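Juillet 2025

Ça y est, la migration est finie ! Je l'écris tout de suite avant d'oublier les détails, parce que dans six mois je ne saurai plus du tout pourquoi j'ai nommé les files d'impression comme ça.

Donc : l'ancien serveur est éteint depuis ce matin et tout passe maintenant par Ostel. 26 imprimantes, 2 sites, et pas un seul pilote à installer à la main sur les postes. Quand je repense à décembre, quand j'allais de bureau en bureau avec ma clé USB et ma liste griffonnée... Là, l'utilisateur ouvre sa session distante, il voit les imprimantes de son étage, il clique, ça sort. J'ai essayé depuis le vieux portable de la compta, celui qui met une éternité à démarrer, et même là c'était immédiat. J'étais tellement contente que j'ai imprimé trois fois la page de test.

Le plus beau, c'est la redirection par groupe. On déclare le groupe une fois dans l'annuaire, on lui associe une file, et le reste suit (à condition de cocher l'héritage, ce que j'avais oublié au début, d'où une bonne heure à chercher pourquoi Catterall ne voyait que l'imprimante du rez-de-chaussée). J'ai noté la case dans le wiki, en gras.

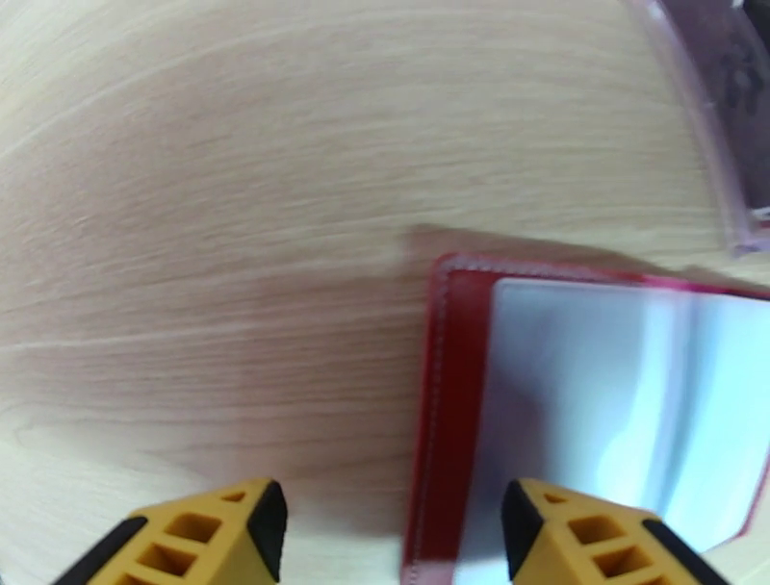 Reste le cas de Bovum. Leur logiciel d'étiquettes envoie un format de page qui n'existe nulle part ailleurs, et le pilote universel le ramenait à chaque fois en A4. Une étiquette minuscule au milieu d'une grande feuille blanche ! Marjorie Bramwell, côté support, m'a répondu dans l'heure : il fallait créer un formulaire personnalisé sur le serveur, pas sur le poste, puis relancer le spouleur. Je l'ai fait pendant la pause de midi, et les étiquettes sortent à la bonne taille, bien calées. Je lui ai envoyé un merci avec beaucoup trop de points d'exclamation.

Petit bilan du journal ce soir : 660 travaux passés depuis la bascule, 161 en recto verso. Je voudrais bien faire monter ce deuxième chiffre, le recto verso par défaut se règle par file, à voir avec les chefs de service.

À faire encore : exporter la configuration et la ranger ailleurs que sur le serveur lui-même, supprimer les anciennes files qui traînent dans les profils, tester l'impression depuis le navigateur chez Fullano (ils n'ont que des tablettes, j'ai hâte de voir ça), et changer le mot de passe du compte de service, que j'ai dicté au téléphone en plein couloir.

Demain j'attaque la numérisation vers dossier. J'ai déjà ouvert la doc, 

je lis le premier chapitre et je me couche.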